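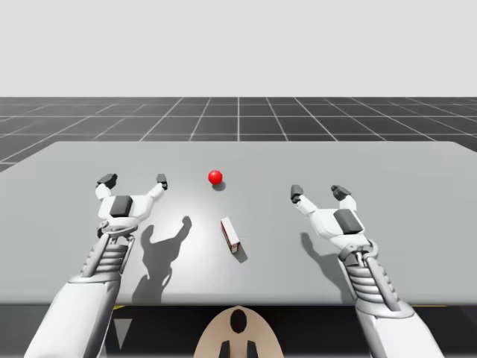
Brolladeck bench top in light gray, matte finish, rounded corners and front edge

Brolladeck Bench Top

Made by Flodenitz. Supplied as a top only, or as a top with the Gostix leg set.

Brolladeck is a solid, one-piece work surface for assembly benches, packing stations, sorting tables and school workshops. The top is cast in a single pour and has no separate edge strip. The color runs through the full thickness, so a scratch shows the same shade as the surface around it and can be sanded out.

Surface

The standard finish is matte. It is made for rooms with overhead strip lighting, where a polished top sends glare back at a seated worker. A matte top still shows a soft bright patch under a single strong lamp. If this is a problem, use two weaker lamps set to either side of the work.

The surface is closed and does not need oil, wax or sealer. Do not apply any of these. Wax fills the texture and leaves shiny areas that are hard to remove.

Light objects with round bases can roll on any flat top. For small parts work, order the clip-on parts rail (code BD-R), which fits the rear or side edge and can be removed without tools.

Edges and corners

All long edges have a small radius, top and bottom. Corners on the standard top are rounded. Square corners are available on request for benches that will stand in a row; state this on the order form, as tops cannot be changed after casting. Square-corner tops take 20 working days. Standard tops ship from stock.

Specification

Material: mineral-filled resin, cast
Color: light gray (stock), dark gray, sand
Finish: matte
Maximum spread load on Gostix legs: 400 kg
Maximum point load, center of top: see load sheet
Underside: threaded inserts, factory set
Flatness: checked on every top before packing
Use: indoor only

Dimensions depend on the bench series and are listed on the size chart. Drawings can be requested in the usual formats.

Legs and fixing

The Gostix leg set has welded end frames, one rear cross rail and leveling feet. Each foot adjusts from above with the supplied key. The top is held by bolts into the inserts. Do not use wood screws. Do not drill new holes closer to an edge than the distance marked on the drilling plan.

Tops can also be fitted to Kramer frames with the adapter plate (code BD-K). The plate raises the finished height by 7 mm. Check this before ordering if the bench must line up with a conveyor or an existing table. Older Kramer frames with a folded rail need the long bolt pack.

Lifting

The top must be carried on edge by two people or moved with a panel lifter. Do not lift it flat by the corners. Remove the packing film within one week of delivery. Film left on in a warm store can mark the finish.

Cleaning

Wipe with warm water and a mild dish soap. Rinse and dry. For marker pen, use rubbing alcohol on a white cloth. For dried glue, lift the edge with a plastic scraper, then clean as above. Scouring powder will not harm the material but will change the sheen of the area, and the whole top will then have to be treated to match.

Light scratches: sand in small circles with the gray pad from the care kit. Deep scratches: start with the red pad, then gray. Work over an area wider than the scratch. Wash off the dust before judging the result.

Heat

Do not set soldering irons, glue guns or hot pans directly on the top. Use a mat. Heat damage goes below the surface and cannot be sanded out.

Wear test

A sample from each February batch is run for 3,000 cycles on the rub tester in our own shop. The sheen is read before and after. Test sheets are kept by batch number and sent out on request. The batch number is on a label under the rear left corner of the top.

Ordering

BD-1 Top, light gray, rounded corners
BD-2 Top, dark gray, rounded corners
BD-3 Top, sand, rounded corners
BD-S Square corners, add to any code above
BD-R Parts rail
BD-K Adapter plate for Kramer frames
BD-C Care kit: gray pad, red pad, cloth, plastic scraper
GX-L Gostix leg set

Legs and tops are packed separately and may arrive on different pallets. Check both for damage before signing. Report chipped corners with the packing still in place.

Questions on load and drilling plans: Su-bin Kang, technical desk.
Orders, color samples and delivery: Mieke Coppens, sales office. Samples are cut from production tops and are free with a bench inquiry.

Related items: Brolladeck upstand, Brolladeck shelf, Gostix caster set (lowers the maximum load, see load sheet)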